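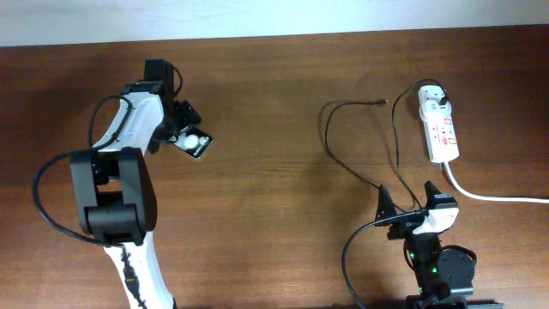

A corner of the table, reddish-brown, with the power strip out.

I have been trying to learn to write letters again, on paper, with a pen, and I can report that my hand gives out after 11 lines. I used to fill both sides of a sheet in study hall without looking up. Now I get through the weather and one complaint about my knee and have to go shake my wrist over the sink.

The whole thing is Berenice Cisneros's fault. Berenice and I shared an apartment over a dry cleaner for two years, and then she moved to Taltis, where the cell service is more of a rumor, and in August she sent me four pages in green ink. Four! She wrote about her tomatoes, her landlord, a man at the feed store she may or may not be seeing, and a dog that comes by in the afternoon and leaves when it feels like it. It was the best thing I'd read all summer, and I'd read a novel with a prize sticker on it.

So I owed her one. I put it on my list, where it stayed, below "gutters" and above "call dentist." By the time I sat down to answer, it had aged enough that I had to spend the first paragraph apologizing, and I'm told this is traditional. My grandmother's letters all began with "Forgive my silence," including the ones she mailed a day apart.

The first problem was paper. I own a printer that takes paper but everything in it felt like I was about to invoice her. The stationery shop in Jolham closed and became a place that sells one kind of cookie. I ended up ordering a box of cream-colored sheets, and I did not read the listing closely, and what came was 1000 of them. At my present rate of one letter a season, two sheets each, I am covered until long after the postal service and I have both been discontinued.

The second problem was having something to say. When you text a person all day you never need any news, you just send a picture of a weird sandwich. A letter sits there and waits. I wrote "Not much going on here" and then looked at it for a while. It was true, but it was a rotten thing to charge someone postage for (well, I paid the postage, but you know what I mean).

What got me going in the end was being petty. My neighbor Uriel Hinojosa has put up a wind chime. I like Uriel. He lent me a ladder once and never mentioned it again. But the chime plays the first three notes of something and then stops, at 4 in the morning, and you lie there supplying the rest. I wrote a page and a half on that chime. I did Uriel's voice. I compared it to two different hymns. My hand quit before I did.

I also found out I can't spell "separate" without a machine quietly fixing it for me. I tried it three ways in the margin and then wrote "split up," which changed the sense of the sentence and gave Berenice a wrong idea about my cousin's marriage. She has since written back, very kindly, with advice for my cousin.

That reply came in nine days, six pages, same green ink. The dog has a name now. The feed store man does too, and it's Emiliano, and she underlined it. She wants to know how the chime is, so I have to go out on the porch tonight and listen to it on purpose. The gutters have moved up to first place on the list, and I have already written "Forgive my silence" at the top of a clean sheet to save time.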